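How to Draw Your First Tabletop Still Life (with Cubes, a Cup and a Saucer)

Posted 2023-02-19 by Abrehet Gidey

I love a big bowl of flowers as much as anyone, but if you want to get better at drawing in a hurry, start with the plainest things in the house. A cup. A saucer. A couple of little coloured blocks. Maybe a piece of fruit if there's one in the bowl. These shapes turn up inside almost everything else you'll ever draw, and once you can place them on a table so they look like they're really sitting there, you'll be amazed at what opens up!

This is the lesson I use in the first week of my beginners' course at the Dundico studio, and it takes an afternoon at home with a pencil.

What you'll need

A cup and a saucer, as plain as you can find. White is wonderful for this.
Two small cubes in different colours. Foam craft blocks are great because they're light and don't roll off.
One round fruit.
A sheet of paper or a mat with a square grid on it, big enough to hold everything.
An HB pencil, a 2B pencil and an eraser.
Drawing paper. I use a 200 gsm cartridge pad, but 100 gsm is fine for practice.

If you can't find a mat with a grid, rule one yourself. Draw 10 squares along each side of a large sheet, go over the lines in black marker and tape the corners down flat.

Step 1: Set the table

Push your table up against a bare wall if you can. A patterned curtain behind your objects is a lot of extra work, and you'll want all your attention on the shapes.

Lay the grid down and start moving things about. Have a proper play with this part! Put the cup near the saucer so their edges almost meet, then slide it away and see how the gap changes things. Turn the cubes so a corner points towards you. A cube seen flat on from the front looks like a square, and it's much harder to make it feel solid on the page.

Colour matters too, even if you're only using pencil. Against all that white, a yellow block or an orange one jumps straight out at you, and you'll find your eye hopping from one to the other. Use that hop. Leave some distance between the bright things so the viewer has somewhere to travel.

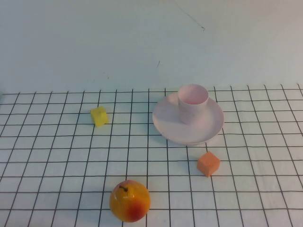
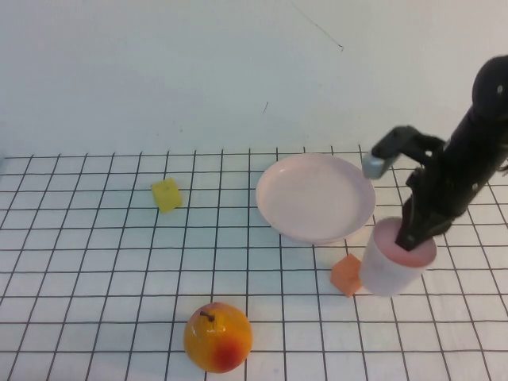
Yellow cube on the left both times, and black grid lines on white underneath.

Step 2: Find the back edge

Sit down, get comfortable and don't shift your chair again until you've finished. Hold your pencil at arm's length and look for where the table stops and the wall begins. Draw that line first, nice and light. Mine usually lands in the upper part of the page, which leaves plenty of room for the objects.

Step 3: Draw the grid

Now for my favourite bit. The lines running away from you will squeeze together as they get further off, and the ones going across will bunch up towards the back. Those squares you know are square have turned into trapezoids! Draw what you see, even when your brain complains.

Keep it faint. Six squares across is enough to guide you — you don't need to draw the lot. If a line wobbles, leave it.

Step 4: Place the objects by counting squares

Pick the object closest to the middle and work out which squares it's sitting on. Make a small mark at each spot where its base crosses a line. Do the same for everything else before you draw a single outline.

Cubes: begin with the vertical edge nearest you, then add the top, then the sides. Foam has soft corners, so round them off a touch at the end.

Saucer: it's an ellipse from where you're sitting. Draw a light cross, mark the four ends and swing your whole arm as you join them. Go round three or four times lightly before you settle on a line. The rim needs a second ellipse inside the first.

Cup: two ellipses and two sides. The one at the base is a little rounder than the one at the top, and only its front half shows. Beginners nearly always draw the bottom of the cup dead straight, and the poor thing looks like it's been sliced off with a bread knife.

Fruit: a circle to begin with, then adjust. Very few are perfectly round.

Step 5: Shade

Squint until the details go fuzzy. Each cube will have one side that's a bit darker than the other, so pick that one and fill it with even 2B strokes. For the white things, go gently. A soft grey down one side of the cup is plenty, and the paper itself does the rest. If there's a highlight on the saucer, leave it bare.

Finish with the shadows on the table. They're darkest right where the object touches down, and they fade as they move away. Five minutes on these and suddenly everything has weight — I still get a kick out of it every time.

Try it again

Once you've finished, move one object by a single square and draw the whole thing over. Then take the cup away. Then stack the cubes. I filled an entire Pradau sketchbook this way one March, and the drawings at the back look like they belong to a different person.

Next lesson we'll swap the pencil for watercolour and mix a decent shadow for yellow, so keep your blocks handy.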